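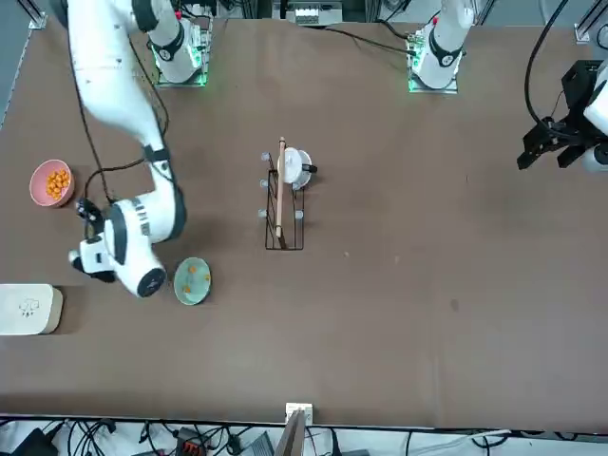
Portioning puffed snacks from a bowl onto a plate without spills

Posted in Kitchen and Table by Flodorholm

I put out snacks on a brown tabletop most afternoons, small round orange puffs in a bowl with a shallow plate next to it. The pieces are very light. When I tip the bowl, nothing moves for a while and then a large part of the load comes out together, overshoots the plate and rolls. The plate has almost no rim. I would like a repeatable method that does not involve buying a dispenser. The bag is 468 grams and lasts us most of January, so I refill the bowl often. Does fill level matter, or is it only the angle?

3 replies

Daza

Both matter, but fill level is easier to control. Light, round pieces hold in a heap until the slope gets too steep, then the top layer slides as a group. With a heaped bowl there is very little margin between no flow and too much flow. Fill to half the depth of the bowl or less.

Procedure I use:

Lower the rim until it is just above the plate. Drop height is what makes them bounce.
Tilt slowly until the heap shifts to the pouring side, then stop and let it settle.
Continue in small increments. Return the bowl to level between portions. 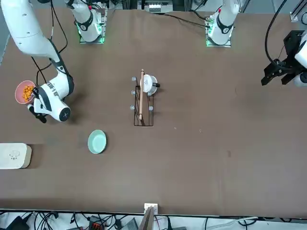 Pink bowl with the rim slightly tilted and the snacks piled to one side.

From a heap like that I would tilt very little further before checking the plate. If you need an exact portion, weigh the bowl before and after. Any kitchen scale that reads to 2000 grams will do. Mine resolves to 1 gram, fine enough for a plate of puffs.

Skivix

just use a spoon

Plevorus

A spoon works but crushes some of them, and the crumbs collect at the bottom of the bowl. A small cup is better. Scoop from the edge of the heap, not the center.

Also check the plate. Mine is 9 inches across and nearly flat, and anything landing past the middle rolled off. I changed to one with a raised lip and kept the flat one for crackers. Keep cups and other upright items well back from the pouring side so there is room for your wrist.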